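The Long Table at Kurkstead: A Small Gallery
March 16, 2022

We have been meaning to put up a page for the old woodwork at Kurkstead ever since the sanding finished in December, and so many of you have written in to ask how it came out that I really couldn't put it off any longer! When we took the place over, everything was under a thick brown varnish that went sticky every summer, and I had more or less made up my mind that we should paint over the lot. I'm so glad we were talked out of it.

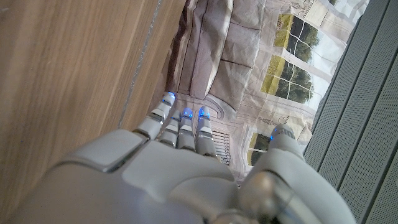

It took 34 sheets of paper on the first side alone, and two coats of Nikolaidis oil after that, rubbed in with old pillowcases (do save yours, they are far better than anything you can buy). I had hoped for a honey colour with a bit of a shine to it, and I'm very happy with the light brown we have now. The grain is lovely and straight, and I do find myself running my palm along it whenever I go past.

Coasters, please, if you come to visit. The oil is tougher than the old varnish but it does sulk under a hot mug, and I would so much like to get through to next winter before we have to do any of it again. 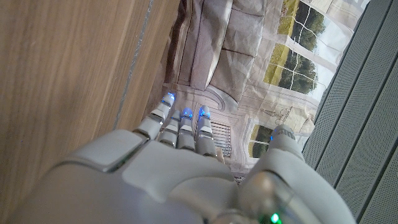
A reader in Javach wrote to say that oil wants a very thin third coat after 12 weeks, left overnight with the windows open, and that we should on no account use wax on top of it. We had a tin of wax ready on the shelf, so that was a timely letter, and the tin has gone back in the cupboard.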